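Pernlow Bench Glassware Register

Version 3
Released May 2023
Maintained by Joyce Massawe and Darcy Ruddock, Pernlow teaching laboratories
Contact: the stores desk at the Clirkport building

Summary

The register lists reusable glassware and bench accessories held in the Pernlow teaching laboratories. It contains 4,000 records, one per item, in a single comma-separated file. Each record gives the type of item, its nominal capacity where it has one, its material, the state of its markings and the cupboard it belongs in.

Consumables are excluded. Pipette tips, filter papers and disposable tubes are in the stores ledger, which has a different layout and should not be merged with this file.

Files

register.csv: the main table
cupboards.csv: cupboard codes, with room and shelf
withdrawn.csv: 200 items removed from use after the November check
changes.txt: edits to the register by version

All files are UTF-8 with a header row. Empty fields are left empty. The string "none" is used only in the markings field and has its own meaning there.

Fields in register.csv

item_id: five characters, never reused
type: beaker, flask, cylinder, tube, rack, stand, funnel, dish or other
capacity_ml: the highest graduation printed on the item, or the maker's stated capacity if there are no graduations
material: glass, acrylic, polypropylene, steel, aluminium or unknown
marking_state: clear, worn, partial or none
marking_colour: white, blue, brown, black or other
cupboard: code from cupboards.csv
checked_by: initials
notes: free text, up to 200 characters

Scope of each type

Beakers are recorded singly, including those bought as nested sets. Tubes are recorded singly only if they are glass and have a ground joint. Plain tubes are treated as contents of a rack and do not have their own item_id. A rack keeps its record when its tubes are replaced.

Racks with removable end panels count as one item. If a panel is missing, enter "panel" in the notes and leave the type unchanged.

Stands and support frames are entered under stand whatever their shape. Coated and painted metal is recorded by the metal underneath if it is known, and otherwise as unknown. Many of the older Lebrun stands fall into the second group.

How items were checked

Items were taken from the cupboard to a clear bench and examined by one person under the ordinary room lighting. Glass was checked at the rim first, then at the base, then along the wall. Any chip at the rim meant withdrawal. Scratches on the base were noted and the item kept.

Markings were read from the front at arm's length. An item is clear if every printed graduation can be read, partial if at least one is missing altogether, and worn if all are present but one or more is faint. Logos and batch codes do not affect the grade.
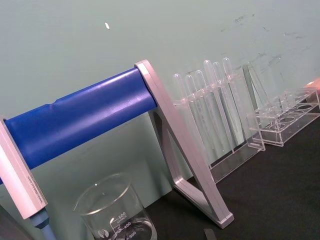
Capacity was not measured. The value in capacity_ml is copied from print or from the supplier's list, and the register should not be used as evidence of calibration. Volumetric flasks and class A cylinders have certificates, which are filed by item_id at Clirkport.

Known problems

The 2,000 records carried over from the Prisden stores list were typed from paper. Their notes are short and marking_colour is often empty. Material is also less reliable in these rows, where "clear plastic" was entered as acrylic without a test.

Squat and tall beakers share one type. Shape is given in the notes for newer entries only.

Corrections

Send the item_id, the field and the new value to the stores desk. Changes to type or material need the item in hand. Joyce Massawe approves withdrawals; Darcy Ruddock handles all other edits and updates changes.txt.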